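Manipulation Lab, Unit 5: Comparing Grippers Without Fooling Yourself

Course notes, revised June. Instructor: Rekha Mudaliar. Lab sections: Jagadeesh Unnithan. Corrections to either of us, preferably with the page open in front of you.

Reading before lab: the Unit 4 notes on contact and friction, and the first half of the Varma handout on fingertip shapes. The second half of the Varma handout is about suction and can be left for people who enjoy suction.

1. What this unit is for

You will be given two grippers and asked which is better. Most groups answer within ten minutes and then spend the rest of the session collecting numbers that agree with them. We would like you to do it in the other order.

A gripper is never better in general. It is better at a task, on an object, held at some angle, driven by somebody with a certain amount of practice. Change any of these and the ranking can flip. Last year one group declared the Zovier fingers the clear winner on sponges, tape rolls and a plastic mug. Then Pavithra Alva handed them a dish towel, and they picked up the table mat underneath it.

2. Vocabulary you will be held to

Opening: the widest gap between the fingertips, measured at the tips. Measuring at the base gives a different number, and every year somebody reports it with great confidence.

Pinch: contact at the tips only. This is how you take a corner, an edge or a single layer of cloth.

Wrap: contact along the length of the fingers. Good for mugs. Close to useless for a T-shirt lying flat.

Slip: the object moves relative to the finger while you are still closing or holding. Letting go too early is a release error and goes in a separate column.

Regrasp: you let go and try again. Two regrasps on one trial is a lot. Four and you stop, mark the trial failed, and get a drink of water.

3. Hard objects are the easy part

Start with the block set. Each gripper gets the same blocks in the same order, and the same person operates both. Then swap operators and repeat. If the operator changes your results more than the gripper does, you have learned something about your lab partner, and you should write that down too (politely).

Block results are usually dull. Both grippers do fine. Enter them anyway. A table with only the interesting rows in it is an advertisement.

4. Soft objects

Cloth is where the grades separate. It has no fixed shape, it hides its own corners, and it remembers every bad thing you did to it on the previous trial. A wrinkled shirt and a smooth shirt are two different objects as far as your data is concerned, so decide on a starting state and write it on the sheet. "Sort of flat" is a starting state only if you can reproduce it, which you can't.

What the surface does matters as well. On a bare bench the fingertips meet something hard and stop. On a mattress they push down, the sheet comes up between them, and you close on a generous pinch of bedding. Approach shallow, with the tips nearly together, and let the cloth rise into the gap. With two hand-held grippers, the usual method is for one to pin or pull a corner while the other goes looking for an edge to take. The hand that is only holding has the duller job and causes half the failures, mainly by drifting.

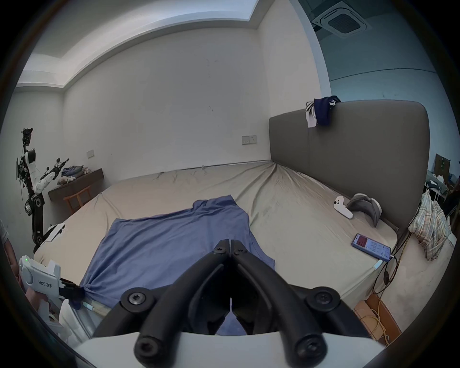 5. Procedure for the cloth comparison

Work in pairs. One operates, one records. The recorder does not give advice.

Step 1. Put the garment in the agreed starting state. Record what that state is.

Step 2. Check that both jaws open and close fully before you touch the cloth. If a jaw sticks, tell Jagadeesh. Do not fix it with your teeth. This line was added for a reason.

Step 3. Pinch one corner with the left gripper and hold. Hold means hold.

Step 4. With the right gripper, take the opposite corner on the same edge. Count layers by feeling the edge with your free hand, after the grasp, never during.

Step 5. Lift until the garment clears the surface, wait for 5 seconds, lower, release. Record slip, regrasps, and the number of layers you got against the number you wanted.

Step 6. Reset to the starting state. Yes, every time.

Step 7. After the full set, trade roles and go back to Step 1.

6. How many trials

The class pool from the last offering had 200 cloth trials, and 127 of them were usable. The rest were missing a starting state, a gripper label, or in one memorable stretch, the garment. Plan on losing some of yours and run extra.

Please label left and right before you begin. Larasati Setiawan spent an entire evening untangling a log in which the two hands had been swapped partway through and the only clue was a change in handwriting.

7. Write-up

Two pages. Give the task, the starting state, the table, and one paragraph on where the worse gripper won. There is always such a place. If you can't find it, your object list was too kind to your favorite.

Groups using the Nastholm controller should state which trigger setting they used. The soft setting flatters everybody on cloth and embarrasses everybody on mugs.

Sample tables from the Hurkurgate section are in the shared folder. Jagadeesh Venkataraman's is the one to imitate. The one with the pie chart was left in as a warning.

Due at the start of the next lab, printed, stapled. Chargers and spare fingertips go back in the gray drawer.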